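Robotic lock handling

Robotic lock handling is the opening, closing and keying of ordinary locks by a robot arm. It is treated in the literature on household and shop-floor automation as a small but difficult chore, in the same class as threading a nut or plugging in a cord. As of the most recent Geltau survey, no general-purpose machine performs it at the speed of an untrained adult.

Task structure

The chore is normally divided into finding the lock, grasping the key, seating the blade in the keyway, turning it, and releasing the shackle. Seating is the step with the highest failure rate. Clearances in a common padlock are smaller than the positioning error of most low-cost arms, so the machine must correct by contact or by a camera carried at the wrist.
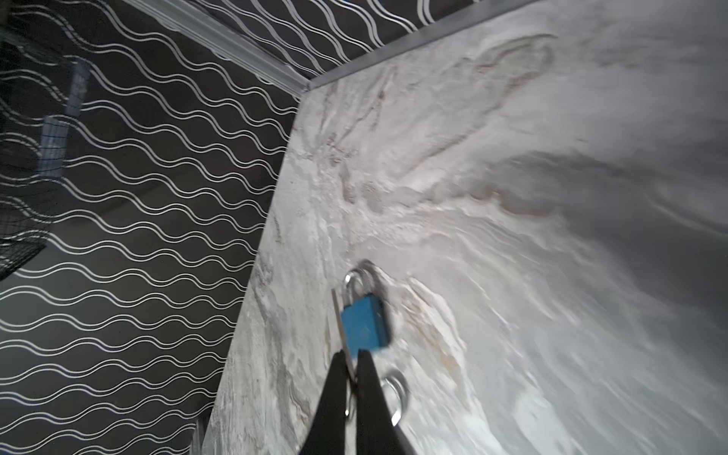 Two-finger gripper with a blue padlock, wrist camera view.

A parallel gripper has no equivalent of the thumb-and-finger roll with which a person turns a key. The whole wrist must rotate instead, and the axis of the wrist seldom lines up with the axis of the cylinder. The lock body also has to be held still, either by a second arm or by a fixture. On a bare table an unheld padlock tends to turn along with its key.

Surfaces and lighting

Early work used plain matte backgrounds. Later test cells, including those built to the Florurwood layout, use patterned walls and veined or speckled tops, on the grounds that kitchens and workshops are seldom plain.

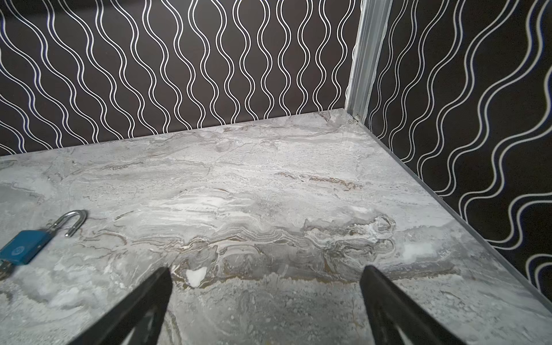

Polished shackles remain a problem for depth sensors, which return gaps or false points on bright curved metal. Many systems ignore depth near the shackle and estimate its position from the lock body.

Sorting and matching

A harder form of the chore supplies several locks and several keys. The machine must decide which key belongs to which lock – often by trial, as a person would. Layouts vary between easy and cluttered. One with three blue padlocks and a black one, the black open with a key in its base and other ringed keys lying loose nearby, falls toward the cluttered end.

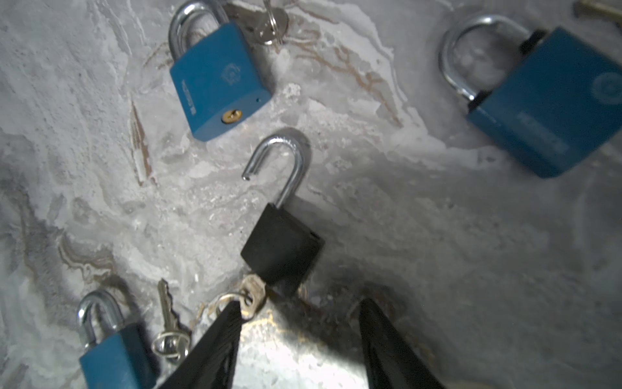 Benchmarks differ in how they score a matching run. The Hudness protocol allows 20 minutes and gives no credit for a lock left partly open, while the Raju protocol scores each step separately. Key rings complicate both. A ring passed through the bow of a key, as on the one in the black padlock, can rest against a gripper finger and shift the key as the finger moves. Under Raju scoring, 81 of 352 recorded failures were assigned to rings.

Status

Repeated opening of one known lock in a fixture is considered practical for shop-floor use. Unfixtured handling of mixed locks is not.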